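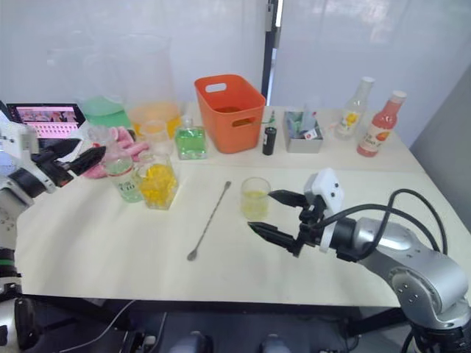
Brunet says the blue is still coming off on people's hands, and could we please stop telling them to wash it cold and wait. They have washed it cold. They have waited. They want to know if the April cloth was rinsed at all or just dunked, and if the next lot will be the same they would sooner take the brown.

November 22, 2021

OK so. Crocking. Whole day on it.

Pulled what is left of the April bolt off the top shelf, plus an offcut from the Vornamier linen we did after. Rubbed both with white cotton, dry first, then damp. April cloth: dry rub gray, damp rub properly blue. Vornamier: dry rub nearly nothing, damp rub pale. Same vat recipe on paper. Same indigo, same tub.

Not the same dipping though. Went back through the old pages. April was two long dips, twenty minutes each, with one airing in between. The Vornamier was a string of short ones. I remember being in a rush in April, the shade was wanted dark and we got it dark in a hurry. Looks like most of it just sat on the outside of the thread. Cut a yarn from each and looked at the ends under the loupe. April yarn has a white core with a blue skin. Vornamier a bit more through but still white in the middle, which is normal for indigo, so don't get excited.

Scouring is the other thing. April page says "scoured" and nothing else. No soda amount, no time. Whoever wrote it (me) should be ashamed. Water drop test on an undyed scrap from the same roll: drop sits there on top like rain on a waxed car. Drop on a scrap I boiled this morning with soda ash: gone straight in. If April went into the vat in the state that scrap is in, no wonder.

Vat today
Checked before lunch. Surface coppery, good bloom, liquid underneath yellow-green when I pushed the flower aside. Smell ok. Paper strip put the pH a touch high, left it. Temp had dropped overnight, lid was not on straight and the blanket had slid off. PLEASE push the blanket down all the way round, it only takes one gap. Warmed it slowly, no stirring till it was back up. Added lime? No. Wrote that then crossed it out, it was the big tub that got lime, not the one I was using.

Test strips, all off the freshly scoured linen:

A - one long dip, 20 minutes, aired till fully blue, rinsed
B - short dips with full airing between, same total time in the vat
C - as B, then vinegar rinse, then hot soap
D - as A, then vinegar rinse, then hot soap
E - unscoured, dipped as A

Dried on the rack over the heater. Not ideal, should hang overnight, but I wanted something to say to Brunet before they close.

Rubs, damp:
A - blue on the cotton, less than the April cloth
B - pale
C - barely there, had to hold it next to clean cotton to be sure
D - pale, better than I expected. Lost a bit of depth though
E - horrible. Worse than April. Also patchy, with a tide line half way up

So the scour matters most and the hot soap second, and dipping is third but you can see it. Would have bet the other way round yesterday. One set of strips only, one vat, dried too fast, so don't carve it into anything.

The hot soap is the bit we have been skipping. We've been rinsing cold until the water looks clear and calling it finished. Cold water looks clear long before the cloth is done. Strip B ran clear in the third bowl, I then put a corner of it in hot soapy water and the bowl went the color of jeans. Poured it out on the gravel and now there is a blue patch by the back step, sorry.

Soap: used the Bomgate flakes, plain, no perfume. The sack is getting low. Sendex liquid is what's on the shelf under the sink and I would not use it for this, it foams so much you can't see the water and then you rinse for ever. Fine for floors.

Shade
Question is what Brunet will accept. C is lighter than the card we gave them. Held it by the window, then under the lamp, lighter both times. Two more short dips might get it there but then soap again, and each soaping takes a little. Will run C2 and C3 tomorrow if the vat has rested. It looked tired by four, more green than yellow, bloom thin and breaking up. Fed it fructose, stirred once round, lid on, blanket on (all the way round).

April bolt - can it be saved? Tried a hot soap on a hand sized peice. First bowl was nearly black. Second blue. Third blue. Fourth pale. Damp rub after that was better than A, which surprised me. Color dropped a clear step and it's a bit uneven along the fold. Not sure they'd want it as is. Could overdye after a proper scour, except scouring something already dyed will strip more off. Ask them before doing anything to the rest. They might take it as seconds for cushion linings or whatever.

What I'm sending back to Brunet:
- yes, it was under-rinsed, and likely under-scoured too, our fault
- send back anything not cut, we'll hot wash it at our end
- what's already cut, wash hot with plain soap, on its own, till the bowl stays clear. Will lose some depth
- strips C and D in the mail so they can rub them themselfs

Didn't offer the brown. The brown has its own problems and I am not starting on walnut in the same week.

For the scour page, so it's written down somewhere: weigh the cloth dry, soda ash at 2 percent of that weight, a little soap, simmer don't boil hard, lid on. Pour off when the water is tea colored, go again if the second water is colored too. Rinse warm. Drop test every roll, both ends, BEFORE it goes near the vat. Write the result down. Not "scoured".

Things to get: pH strips (the roll is down to the cardboard), flakes, white cotton for rubs, I've been cutting up the good stuff. Also a clock with a hand that moves.

Strips are pinned to the board by the door, labeled on the back in pencil. E fell off once already and might be upside down. Vat to be left alone till mid morning.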